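We've had the Drurkley story box since March, and I think I've read the one about the lighthouse goat more often than I've had hot tea. It's a set of board books with a little audio player called the Tumik, and my two love it (the younger one sleeps with the goat book under her pillow!).

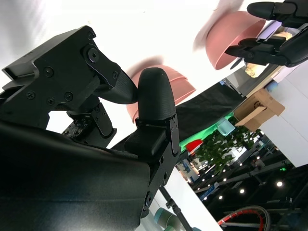
The pages are thick, the rhymes scan properly, and the voices aren't squeaky, thank goodness. My only real grumble is the volume, because even the lowest setting is a bit much at bedtime. Oh, and the box lid split at one corner in the first week, so ours is held together with tape.

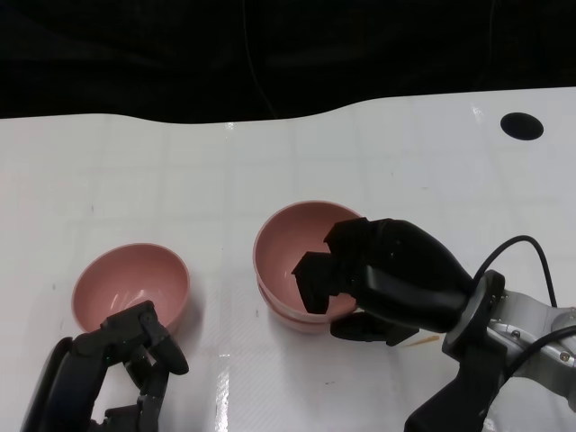

**Can you buy the books without the player?**

You can, Jadgate sells them singly, though the songs are only on the Tumik.

I'd go for the whole set if you've got a toddler who likes pressing buttons. We're saving the longest story for the drive to Granny's.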